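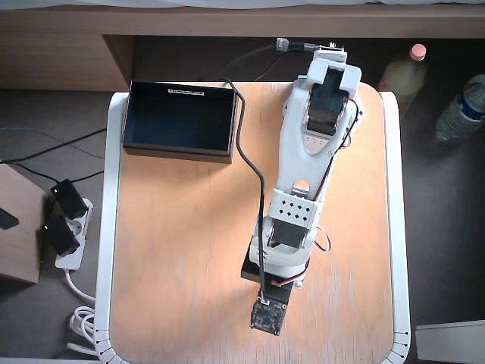
Page 2 of 65

Bench arm for label checking: what happens to the packers' hours?

Posted by Clisstead

I look after the packing room at a small firm that sends out spare parts for sewing machines. We handle 300 parcels on an ordinary day and more on a Saturday. The owner wants a small servo arm on the bench to pick up each bagged part, turn it to a scanner and put it in a tray. At present two packers do this by hand in turns of an hour each. The arm is on a small table for the time being, with its circuit board beside the base and the servo wires running loose along one side.

I am not asking how to program it. I want to know what changes for the packers. Specifically: does the checking time really come free, who clears a dropped part, and should the job description be altered before the arm goes into use or after? Both packers have asked me and I have no answer for them.

Ihor Savchuk

We put an arm on a similar job at a seed merchant's. The time did not come free in one block. Checking fell from an hour at a stretch to short interruptions: refill the feed tray, pick up a dropped bag, restart after a misread. Add these up before you promise anyone other work. In our first month they came to about a third of the time saved.

On your second point, name one person per shift who clears faults, and write down that the supply is switched off first. A small arm can still trap a finger, and people reach in when they are behind. Our packers were told this once, on the first morning, and it was forgotten by May. It is now on a card at the bench.

Alter the job description before. Clearing faults and keeping the fault log are duties. If they are left out, the most patient person ends up doing them for the same pay. Ask the packers to help write the list, as they know which bags slip.

Two practical matters. Fix the wiring before it goes on a working bench. A loose loop of servo wire beside a joint will catch on a sleeve or on the arm itself. Mount the board in a ventilated case, away from the edge where people put things down. Also keep the manual checking position set up. We removed ours and had to rebuild it when a servo failed.

Wekonlow

depends on the parts. ours was slower than a person and we still kept it, the wrist complaints stopped. no one lost hours but the room got duller, you used to talk across the bench while checking

Pangilinan

Run it for 3000 picks with a packer present and log every stop with its cause. Do not use the maker's cycle time. It leaves out the feed tray and the operator walking over. Divide the minutes spent on stops by the picks and you have a figure to put in front of the owner.

I disagree with Ihor on one point. A named person per shift works with a larger crew. With two packers, train both and pay both for it, otherwise the arm stands idle whenever one is at lunch.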